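Durkholm adds light wood desk hutch to Varkby line

Durkholm has added a desk hutch in light wood to its Varkby furniture line. The unit comes in 4 finishes and is 62 cm wide. Deliveries to Skorkent stores start in February.
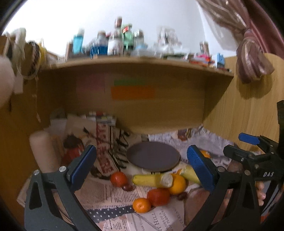 Page last changed: Aug 31, 2024

The desk surface holds a flat grey-purple plate with tomatoes, an orange and a small mandarin set in front of it. Durkholm lists the hutch for studies and for kitchens where a desk doubles as a place to sort produce.

Assembly takes five steps. The item number is 434. Trade orders are handled by Tejada.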